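Ticket log, handheld gripper units
June
Posted by Vilho Manninen

Problem: fingers on the handheld gripper stay shut when the trigger is let go. Reported by Oluwatosin Mohammed, 29 cycles into a tidying task, with the words "it has opinions now."

9:40 Asked the usual question. Yes, it had been restarted. Twice. Asked for a third, for my own comfort. No change.

9:55 Had Oluwatosin work the fingers by hand with the power off. They move, with a gritty spot near the closed end. Guido Amato suggested software. Guido always suggests software.

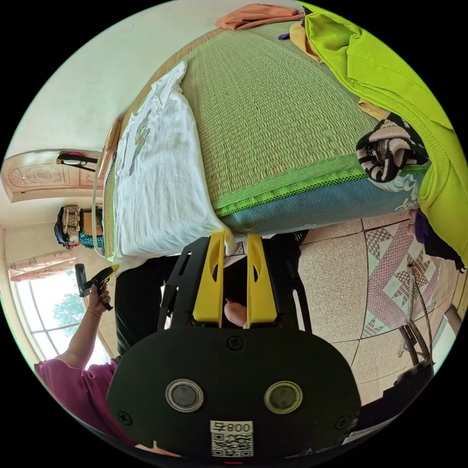 10:20 Swapped the trigger spring for one from the Katiyar spares box. Opened fine for 3 cycles, then went back to sulking. Spring cleared of all charges and returned to the box.

10:45 Read the Harodeck log. The open command goes out every time and the motor draws over 2 amps trying to obey it, so Guido owes me a coffee. The drag is mechanical – somewhere in the finger slide.

11:10 Asked for a try on something light, to take the load out of the argument. Thin plastic, no weight to speak of.
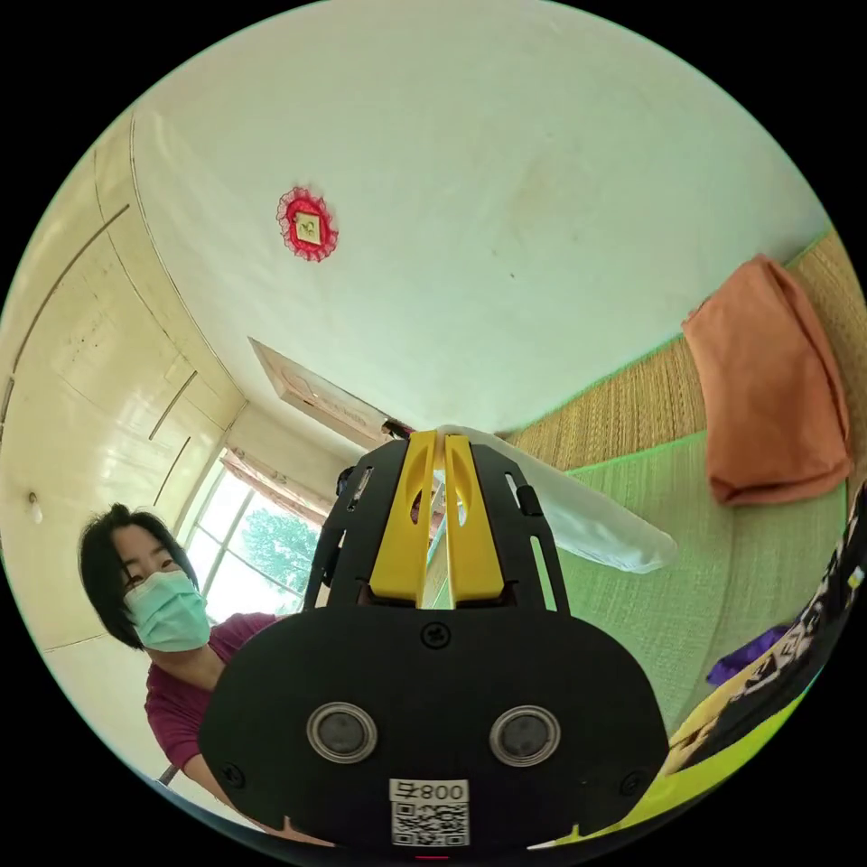
Gripper with a translucent white plastic bag at the fingertips.

11:30 Same fault with the light load. Slide cover off. Found a curl of tape backing packed into the left rail, folded up small like a note passed in class. Removed with tweezers, rail wiped, cover back on.

11:50 Full set of cycles, no sticking. Leaving the ticket open until Tullio Zuccaro has checked the other 2 units.

Contact: Nondier support desk | © Nondier | Back to top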